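[reuse-bench] Re: Drive trays, caddies and the order of work
Posted 5/25/18 by the bench coordinator, Kekside
Filed under: Desktops > Storage > Teardown and rebuild

Hi all,

Replying to the list as well as to the original poster, as two other groups have asked me much the same thing off-list. The original is quoted first and my answers follow it.

> We've been given a load of ex-office towers by Golo and we're
> trying to set up a proper drive bench for them. At the moment the
> drives come out, get put down wherever there's space, and by
> mid-afternoon we can't say which one belongs to which case. We
> have already put the wrong drive back in a tower once and only
> caught it when the label didn't match the sheet.
>
> Three questions. Do you lay the cases flat or leave them
> standing? Do you take the caddy off the drive straight away or
> leave it on? And what do you put the drives in while the case is
> open? Somebody suggested egg cartons. I'd like something that
> won't tip over.
>
> We also have a heap of caddies with no drives in them and I'd
> like to know if they're worth keeping.
>
> We've got a metal bench, if that matters.

On the last point, it does matter a bit. A bare metal top is hard wearing and easy to wipe down, but I wouldn't put a bare drive board-side down on it, and I'd unplug the tower at the wall before it goes anywhere near. Ribbed or slatted tops have their own problem: small screws go into the channels and stay there. Keep a magnetic dish at the back and get everyone into the habit of using it. We lost more case screws in April than in the whole of the year before, and most of them turned up when we tipped the bench.

Now the holders. We tried cardboard, then a dish rack (fine for laptops, too wide for these), and ended up with moulded slots. 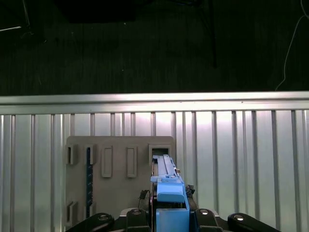

Slot width is what you want to get right before you buy or make anything. A bare 3.5-inch drive and the same drive in its caddy are different widths, and a slot cut for one is no good for the other. Measure with the caddy on. The grey plate we use has narrow slots toward one side and two tall raised frames next to each other in the middle, and with the frames empty it's easy to see that the different slots aren't interchangeable. The rims stand out from the face, so you can find the opening by feel when you're looking at the case. Whatever you choose, number the slots and leave the numbers alone. Slot 2 should mean the same thing to the person on the morning shift as it does to the person who takes over.

As for egg cartons, they shed fibre, and they don't hold a drive upright. Please don't.

On laying the case flat: yes, every time, for this style of tower. Side panel off, open side up. You can see both ends of the data cable without a torch, nothing swings, and you have two hands free. Cases left standing tend to get leaned on. If you're short of bench space, do fewer cases at once.

Put the case down with the same end facing the same way each time, too. It sounds fussy, but after a few dozen of them your hand goes to the right place. We keep the holder to the left of the case and the paperwork behind on a separate bench where it can't end up under a tower.
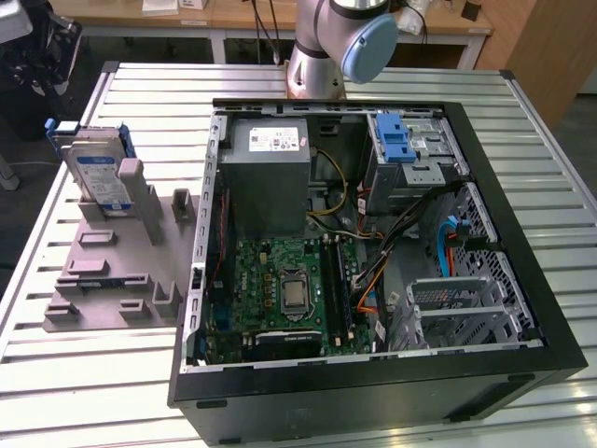 Kekside Computer Reuse — Desktop Bench Team

The order we work in is below. It's written for towers with the blue plastic caddies, but most of it carries over.

1. Copy the asset number from the case to the sheet. Do this before the panel comes off, as the panels get swapped.

2. Note what's fitted: memory, graphics card, optical drive. In the one shown there's a graphics card along the lower edge of the board, and there are two long black memory slots to the right of the processor. Write down what's in each slot and not what the sticker on the front says.

3. Unplug data and power from the drive. Hold the connector, never the cable. On this layout the blue SATA cable runs down the right side along the drive cage, and it will catch on the cage if you lift the drive with it still attached.

4. Press in the caddy tabs and draw the drive out along the rails. If it binds, stop and check the connectors again.

5. Stand it in the holder with the caddy still on and the label where you can read it. The drive in the rear holder is how ours should look, blue tabs at the top corners. The bay in the lower right of the case stays empty until that tower's sheet is signed.

6. Erase. We use Kiler on a separate machine and staple its printout to the sheet.

7. Test, then refit or replace.

So, to the caddy question: leave it on. It protects the edges, it gives you something to hold, and it means one less loose part on the bench. Take it off only if the drive has failed and is going to scrap, and then the caddy goes in the spares tub.

Your heap of empty caddies is worth keeping, within reason. They crack at the tabs. We hold 200 and have no need for more. Our last count of finished towers was 325, and the caddies we replaced were nearly all broken in the same spot, so check the tabs on yours and bin any that have gone white at the bend.

One correction to something I posted earlier. I said the Furukawa store would take dead drives without an erasure sheet. It won't. Each box needs a sheet with form number 1303 at the top, and a box without one will be sent back to you at your own cost. Sorry to anybody who had a box returned on my advice.

I can post a paper tracing of our slot spacing to any group that wants one. Send a postal address off-list, and say whether you're measuring with caddies on or off. If you have a holder that takes mixed laptop and desktop drives — and doesn't rock — I'd like to see it, as we still haven't found one we're happy with.

Regards,
Bench coordinator, Kekside

Contact the list owner | Copyright Kekside Computer Reuse | Back to top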